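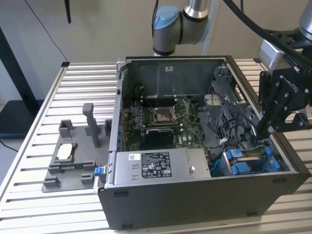
Tower on the bench, socket open, parts tray to the left.

Search posts Search
Home Explore Lists Profile

Chae-won Min
Thread on the fault we had on the teardown cell at Plarnton. A few people asked, so I'm writing it down in one place.

The job is taking old desktops apart with two arms. Cooler off, CPU out, memory out, drives out. The small parts go in a printed tray next to the case.

On run 23 the right arm went into the drive bay and kept pushing down after contact. The force limit should have stopped it. It didn't.

The arm pushed for 5 seconds before Gun-woo Koo hit the e-stop. He was standing outside the line, where he should be. No one was hurt.

Damage: one bent drive cage, one cracked blue clip, and a scraped fingertip pad. The board in that machine still posts.

Cause. The force limit was set to 48 newtons in our config. After a controller restart it went back to the old default, 300. Our script checked that a limit was set. It never checked the value.

The restart was mine. I did it over lunch to clear a network error and didn't write it in the log. Gun-woo spent most of the afternoon looking at cables.

What we changed: the script now reads the limit back and won't start unless it matches. Any restart gets a line in the log with initials.

We also slowed the approach over the drive bay. It adds time to every machine and I'm fine with that.

Still open: the left arm runs the older Altex config and I haven't checked it for the same problem. It stays parked until I do.

Someone asked if the gripper was at fault. No. It closed when told and opened when told.

If you run a similar setup, restart your controller and read your limits back before the next job.

Last updated 18/08/2020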